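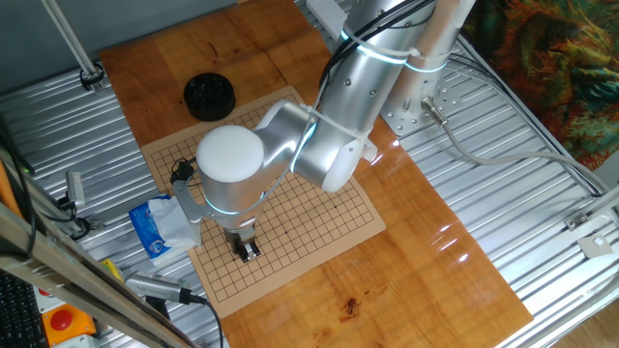
Robótica de Manipulação - Notas de apoio
Aula 4: Análise de uma paragem de proteção durante pick-and-place

1. Enquadramento

Estas notas tratam de uma falha registada numa célula de manipulação com braço de juntas rotativas, pinça de dois dedos e comando por programa externo. A tarefa era colocar pedras de Go nas interseções de um tabuleiro de papel. O planeador (módulo Grulemix) gera a sequência de poses; o controlador do braço (Zinchenko) executa a trajetória e supervisiona binários e corrente nas juntas. As duas camadas têm critérios de erro distintos, e a falha resultou da forma como comunicam entre si.

Pressupõe-se conhecida a matéria da aula anterior: cinemática inversa, matriz de transformação câmara-base e calibração olho-mão.

2. Descrição do evento

Na descida para uma interseção próxima do bordo do tabuleiro, o controlador detetou uma força vertical superior ao limiar e entrou em paragem de proteção. Os dedos da pinça ficaram em contacto com o papel. O operador confirmou o alarme na consola e mandou retomar. O planeador não tinha recebido a transição de estado e mantinha como válida a pose alvo, 4 mm abaixo da superfície real. O braço repetiu a descida, pressionou de novo o tampo e só parou com o botão de emergência.

Não houve danos pessoais. A inspeção posterior revelou folga num dos dedos da pinça e um rasgão no papel.

3. Registo resumido

t = 0 s: pose de aproximação atingida, pinça fechada sobre a pedra.
t = 2 s: início da descida vertical.
Durante a descida: força acima do limiar, paragem de proteção. Mensagem enviada apenas à consola.
t = 30 s: confirmação manual do alarme e ordem de retoma.
Após a retoma: segundo contacto. Limiar não atingido de imediato, por a medida de força ter sido reposta a zero com os dedos já em carga.
Fim do registo: paragem de emergência acionada pelo operador.

A reposição a zero merece atenção. Um sensor tarado em carga passa a indicar força nula numa situação em que a força real não é nula, e toda a margem de deteção fica deslocada por esse valor. O segundo contacto foi, por isso, mais severo do que o primeiro, com os mesmos parâmetros.

4. Causas

4.1 Erro de altura. A cota do plano do tabuleiro tinha sido obtida com um único ponto, ao centro. O tampo é de madeira e não foi verificado quanto ao nivelamento. Junto ao bordo, o erro acumulado entre inclinação e calibração era suficiente para colocar o alvo dentro do material.

4.2 Estado não propagado. O planeador lia a posição das juntas, mas ignorava o modo de segurança do controlador. Para ele, um braço imóvel era um braço à espera.

4.3 Retoma sem afastamento. O procedimento Kerport em vigor permitia retomar a partir do ponto de paragem. Depois de uma paragem por contacto, a primeira instrução deve ser sempre um recuo em velocidade reduzida.

4.4 Tara em carga. A rotina de arranque repunha o zero da força sem verificar se a pinça estava livre.

5. Paragem de proteção e paragem de emergência

A confusão entre as duas é frequente nos relatórios entregues. A paragem de proteção é desencadeada por uma função de segurança e admite rearme segundo as condições definidas na análise de risco. A paragem de emergência é um comando manual, complementar, e não substitui nenhuma medida de proteção. Libertar o botão não pode, por si só, pôr a máquina em movimento: exige-se um rearme e, depois, uma ordem de arranque separada.

O botão deve estar ao alcance do operador na posição em que trabalha. Cabos e objetos soltos não devem dificultar o acesso.

6. Medidas corretivas aplicadas

a) Cota do plano determinada por ajuste a vários pontos, incluindo os cantos do tabuleiro.
b) Modo de segurança publicado ao planeador; qualquer paragem invalida a fila de poses.
c) Recuo vertical de 30 mm obrigatório antes da retoma.
d) Tara só permitida na pose de repouso, com a pinça aberta.
e) Aperto dos dedos da pinça e fixação do suporte do punho incluídos na lista de verificação Grirnine, a preencher antes de cada sessão.

7. Trabalho para a próxima aula

Desenhar o diagrama de estados do controlador e do planeador, antes e depois da medida b). Indicar em que transição se perde a informação e o que acontece se a ligação entre os dois falhar durante a descida - o caso não está coberto pelas medidas acima. Entregar em papel, com as unidades indicadas em todas as grandezas.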